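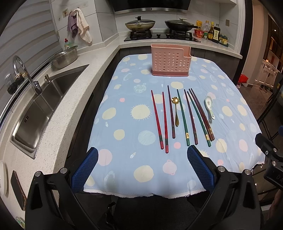
Chopsticks and spoons on a dotted tablecloth.

Koddale tenants take rent petition to council

2025-08-08

Tenants from the Grisley and Umali buildings delivered 639 signatures to the Koddale city clerk this week, asking the council to put a cap on rent increases before leases renew in January. Many households in the two complexes got notices this summer raising rent by 12 percent. Older residents on fixed incomes have told us they can't pay it and don't want to leave the neighborhood.

We went door to door in four languages, and 65 people stayed for the meeting afterward. They voted to ask for three things: the cap, a written repair schedule from Devolum, which manages both properties, and an interpreter at every housing hearing. Devolum has agreed to meet with us but hasn't set a date.

The council takes public comment for 2 minutes per speaker. If you'd like to speak, or need a ride or child care that evening, reply to this newsletter or call the office.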